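Weekend and evening bench helpers wanted, Vedlow teaching lab

Do you like small, careful jobs done well? We're looking for two part-time helpers to join us at Vedlow from July, and we'd love to hear from people who have never set foot in a lab before!

You'd be looking after the practice benches our learners use for their first steps in liquid handling. Setting out tubes and racks, hanging pipettes back on their stands, checking caps, wiping down, topping up tips (we get through a lot of tips) and getting everything ready for the next group. There are 23 benches over two rooms, and each one is laid out to a simple plan you'll soon know by heart.
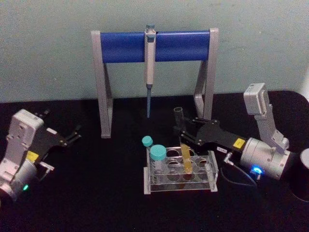 Pipette stand and eight-well tube rack on one of our black benches.

Glykeria Stamatopoulos runs the rooms and will train you over your first four shifts, with Tín Nông on hand in the evenings. You'll learn how to hold and set a single-channel pipette, how to label so that other people can read it, and how to keep a rack in order when six learners all want it at once. It's a friendly place and questions are welcome, even the same one three times.

Shifts are four hours, starting at 5 pm on weekdays or 9 am at weekends. You need to be 18 or over, have steady hands and be happy on your feet. Gloves, coat and glasses are provided.

To apply, send us a few lines about yourself, with the shifts you could do, quoting reference 244. Bok-nam Shin reads every message and will invite you in for a look round and a go with a pipette.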